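Section 4: Oiling and Resting Your New Board

Thank you for bearing with us this far! If you have already washed the board as described in Section 3, you are over the fussiest part, and what is left is mostly waiting. The Kindow care kit comes with one bottle of Pliven board oil, a cotton pad and a small tin of Nunel wax. Set them all out before you start – hunting for a tin with oily fingers is no fun at all.

1. Let the board dry standing on its long side for 9 hours or overnight. Even if the surface feels dry to the touch, please give it the full time, as water likes to hide in the end grain.

2. Run your palm over both faces. If you feel any fuzz, sand lightly along the grain with the fine paper and wipe the dust away with a dry cloth.

3. Lay the board flat and find the seams where the planks are glued together. On pale woods they can be quite faint, so turn the board toward a window if you need to. A seam you can see is perfectly normal. A seam you can catch with a fingernail is something else, and we would ask you to stop and turn to Section 7 before any oil goes on.

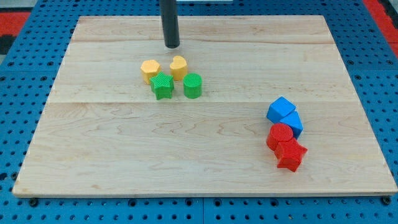
4. Pour a little oil in the middle and work it outward with the cotton pad, always going with the grain. Do the edges too, and go over the end grain twice, because it drinks up far more than the faces do.

5. Leave the board for 40 minutes, then wipe off whatever is still sitting on top. Turn it over and do the other side.

6. Rub in a thin coat of wax the next day. A piece the size of a pea goes a surprisingly long way.

Note: The Orbán size takes nearly twice as much oil as the smaller boards, so you may want a second bottle on hand (part 41, or part 44 for the unscented kind).

Caution: Oily rags can heat up and catch fire on their own. Spread the used pad flat outdoors until it is fully dry, and never leave it balled up in the trash.

Caution: Do not use olive oil or other cooking oils. They turn sticky and start to smell after a few weeks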